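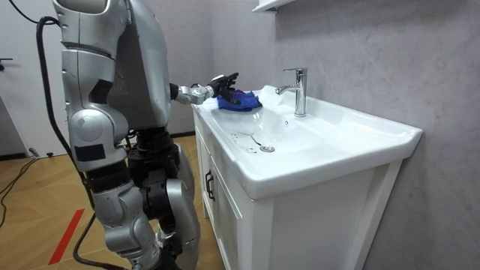
Can a humanoid clean a bathroom sink well enough that you'd stop doing it yourself? Not at the moment, and I wouldn't put money on April either.

8 February 2018, bathroom bay

Wiping again. Radosław Witkowska has the task down as "sink, general," which is generous. What we're really working on is a blue cloth, a flat rim and one hand. The cloth starts bunched up on the back left corner, next to the faucet, and the hand comes down on it with the fingers curled. Fine as a starting position. My grandmother would have been finished by then.

Things I still don't believe:

Pressing is not wiping. Holding a cloth down on a flat corner is the easy bit. The bowl slopes, the front edge is rounded, and the drain has a chrome ring that a cloth can snag on. Anybody who says "it does sinks" should be asked which part of the sink.

The faucet. Single lever, tall body, right beside where the cloth sits. A person goes around the back of it without looking. I want to see a planned path that gets in between the faucet and the wall before anyone writes the word "clean" in a report.

Water spots. There are a few streaks in the bowl left of the drain. Nothing in the current plan looks for them. It wipes where it's told to wipe. Radosław says detection comes later. Everything comes later.

Cables. Still trailing by the legs and across the floor. I'd like them routed up and away before we ask it to take a step sideways along the vanity.

Numbers for the budget talk: Werkham wants 3000 wipes on one cloth type before they'll discuss a second bathroom. Arriaga quoted 800 for a spare set of finger pads. My own time for this basin, rim and bowl and faucet, is 60 seconds with a sponge, and I don't need pads.

To do
- try the cloth laid flat as well as bunched
- 5 runs per start position, same operator, no nudging the cloth by hand in between
- log contact force at the rim corner separately from the bowl
- ask Narkisus if their wrist sensor tolerates splashes, get it in writing
- redo the red floor tape if the start position moves

Radosław wants to add the mirror next. I said rim first.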